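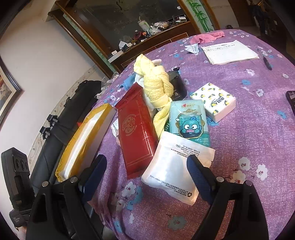 Golshifteh Kazemi
Project Manager, Plustton Light Fog Signal Building

Progress report to the Talukder Fund, second period

When I wrote in February I said the roof would be finished by the time you heard from me again. The roof is finished on the lake side. The land side has a very good tarp.

The delay is the cornice. The drawings show a plain wooden box cornice all the way around, and the drawings are wrong, or were right for a building somebody decided against. When Flivari's crew took down the rotted boards on the north wall they found a pressed metal cornice behind them, painted over so many times that the pattern had turned into a kind of gentle lumpiness. The state preservation office, reasonably, would like us to keep it. Flivari, also reasonably, would like to be paid for taking it down, stripping it, patching it, and putting it back up, none of which was in the bid. We settled on a change order that comes out of contingency. The signed copy went to you with the last invoice.

Masonry

The repointing is complete except for the chimney. We used the soft lime mix the mason recommended. Whoever worked on the building in the 1960s used something closer to sidewalk, and getting it out without taking the brick faces along was slow and loud. We lost 50 bricks to spalling on the west wall, which is the wall that gets the weather. Replacements came from the collapsed oil house, where they had been lying in the grass waiting for us to need them. They match well. One has a paw print in it, and the mason put it by the door at knee height without asking anyone. I have no plans to move it.

The chimney waits until the swallows leave. I did not budget for swallows.

Windows and doors

Five of the sash are back in their openings, glazed and primed. The others are at the shop in Flivari's yard and I have seen them with my own eyes, as you asked me to. The big double doors on the water side, where the compressors were brought in, are a separate headache. The left leaf was sound. The right leaf was holding its shape out of habit. We are having it rebuilt using the old hinges and as much of the bottom rail as will take a screw.

You asked last time why we had ordered wavy glass for windows that the public will see from across a lawn. The short answer is that we didn't. We salvaged it from the keeper's dwelling when the porch enclosure came out, and cutting it down cost less than ordering new. I would like some credit for this.

The signal itself

This is the part of the report people skip to, so I have put it in the middle.

The building had two compressors and an air-operated horn. One compressor went for scrap before anyone now living had a say in it. The other is still bolted to the floor. The Fanosine workshop sent a machinist up to look at it, and her written opinion runs to several pages, of which the useful sentence is that it will turn by hand. She doesn't recommend running it on its own power, and neither does our insurer, who used fewer words. The plan is to clean it, free up the flywheel fully, and mount the horn in its original opening. For demonstrations we would feed the horn from a modern compressor kept in the old coal bin.

I held a meeting with the neighbors about the demonstrations. Attendance was better than for anything else we have ever held. The original signal gave 2 blasts a minute in thick weather, all night if it had to, and a couple of the older residents remember sleeping through it and waking up when it stopped. The newer residents would like it sounded at noon, briefly, in summer, at a reduced pressure, with notice. We agreed to that. I had been going to ask for much the same thing and was able to look generous.

Access and site

The township has graded the road. It has also since rained. Deliveries are getting through, but the slate truck refused the last stretch and the pallets were walked in with a skid steer, which shows up as a small extra line under hauling. The washout near the boathouse is no closer to our foundation than it was. We drove a stake to measure it by, the lake took the stake, and we have put in a heavier one farther back.

Money

Spending is under budget on masonry, over on the roof, and where it should be on windows. Contingency is thinner than I like. If the chimney turns out to be worse inside than it looks from the scaffold, I will call you before I authorize anything, and I will try to do it in the morning, when we are both more patient. I am not asking for more at this point. I am asking to move the unspent portion of the signage line into carpentry. The signs can wait until there is something finished to point at.

Next period

Land-side roof and the rest of the cornice. Chimney, swallows permitting. Remaining sash hung and painted. Rebuilt door leaf delivered. Horn to Fanosine for cleaning, and back again, which I mention separately after our experience with the weathervane.

The paint analysis is attached. The trim was gray for a while, then white, then a green that I can only suppose was on sale. We propose the gray, and need your approval in writing before Flivari orders it.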